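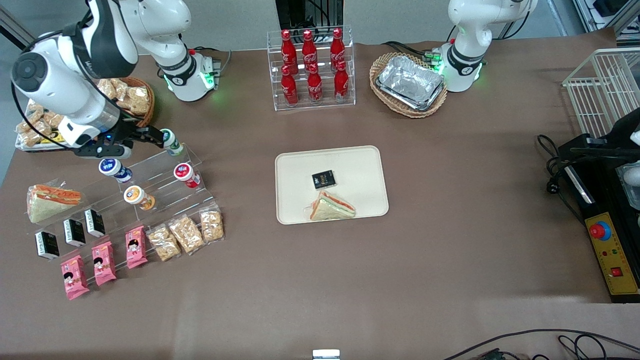 Weerasingheさん、みなさん

棚への補充と詰め合わせの作業を機械に任せられるかという件、返事が遅くなりました。結論から書くと、うちのような小さな売店ではまだ人の代わりにはならず、一部の品目なら試す価値がある、というのが今の私の考えです。難しいのは腕の力や速さよりも、品物の形と置かれ方がそろっていないことだと思います。ヨーグルトの小さなボトルひとつ取っても、立っているものをグリッパーで挟むのと、同じ段で横に倒れているものを拾うのとでは別の作業になります。ベージュのトレーに載せる側でも、黒い小箱なら向きをそろえやすいのですが、三角のサンドイッチはフィルム包装で、つかむ位置によっては中身がつぶれます。人なら考えずに持ち替えるところを、機械では品目ごとに決めていくことになります。

Dinesh Weerasinghe さんは書きました:
> Wullura店の朝の詰め合わせについて相談です。今は軽食のトレーを
> 開店前に二人で作っていますが、5月から一人減ります。
> 双腕のロボットを置けば一人で回せるのではないか、という話が
> 本部から出ました。Talukderの倉庫ではもう箱の積み替えに
> 使っているので、同じように考えているようです。
> 知りたいのは次の点です。
> ・包装の柔らかいものを傷めずに取れるか
> ・倒れた品物を自分で立て直せるか
> ・横で人が作業していてもよいか
> 現場の感触で構いませんので教えてください。

順に答えます。

> ・包装の柔らかいものを傷めずに取れるか

品物によります。Udelの作業場で去年から取っている記録では、把持の試行が2,116回あり、そのうち落下も変形もなくトレーに置けたのが1,492回でした。これは全品目を合わせた数字です。箱や硬いボトルはほとんど問題になりません。失敗が集まっているのは袋菓子とサンドイッチです。袋は中身が片寄ると重心が変わり、持ち上げてから回ってしまいます。透明な袋は位置の検出も不安定で、照明の映り込みがあると特に悪くなります。店の照明は作業場より強いので、Wulluraではこの数字より下がると見ておいてください。

サンドイッチについては、指先に柔らかいパッドを付けると多少ましになりました。ただしパッドは汚れると滑るので、拭く手間が増えます。食品を扱う以上、交換の間隔も決めておかなければなりません。この点は見積もりに入っていないことが多いです。

> ・倒れた品物を自分で立て直せるか

短い答えは「だいたいできない」です。倒れたボトルを横からつかんで手首を返す動作は作れます。ただ、隣との間隔が狭いと指が入りません。階段状のディスプレイ台だと、手前の段に当たるのを避けるために遠回りの動きになり、一本に14秒かかったこともあります。人が手を伸ばして直せば一瞬です。今のところ、倒れているものは飛ばして最後に人が見る、という手順が現実的だと思います。

台のほうを変える手もあります。仕切りの付いたラックに入れておけば、そもそも倒れにくくなり、位置も決まります。飲料はこのやり方でかなり安定しました。ヨーグルト用の仕切りも作ればよいのですが、商品の入れ替えのたびに寸法が変わるので、そこは仕入れの担当と相談が必要です。

> ・横で人が作業していてもよいか

私からは「よい」とは言えません。機種と速度の設定、それに店でのリスクアセスメント次第です。非常停止ボタンは人が立つ側の手が届くところに置き、品物や籠でふさがないこと。電源やケーブルが作業面を通るなら固定すること。この二つは最低限です。開店前で人が急いでいる時間帯ですから、慣れてくるとボタンの前に空のトレーを積むようになります。Cidville店で別の機械を入れたときに、まさにそれをやりました。

Talukderの倉庫と同じに考えるのは無理があります。あちらは同じ寸法の段ボールが続くだけで、向きも決まっています。売店の軽食トレーは現在13品目で、形も硬さもばらばらです。一台の装置で全部やろうとすると、調整だけで一人分の仕事になります。減る一人の穴を埋めるつもりで入れると、たぶん最初の数か月は逆に忙しくなります。

試すなら、次のような範囲が無理のないところです。

・対象は箱物とボトルだけにする
・袋菓子とサンドイッチは人が先にトレーに置く
・空のトレーの供給と、出来上がりの引き取りは人がやる
・失敗したら再試行は一度だけにして、次の品に進む

これで二人の作業が一人になるかというと、ならないと思います。浮くのは一人の手の半分くらいでしょうか。Nuwan Munshiさんが以前このリストに書いていた、前日の夕方に箱物だけ先に詰めておく方法のほうが、費用もかからず効果は大きいかもしれません。5月の人員については、まずそちらで組んでみることを勧めます。

一つ教えてください。Wullura店の作業台の奥行きはどのくらいありますか。腕を二本据えると奥側がかなり埋まり、品物の台とトレーを手前に並べる場所が足りなくなることがあります。壁からの距離とコンセントの位置も分かると助かります。

記録の品目別の表は、項目名を直してからリストに流します。

Udel作業場 設備担当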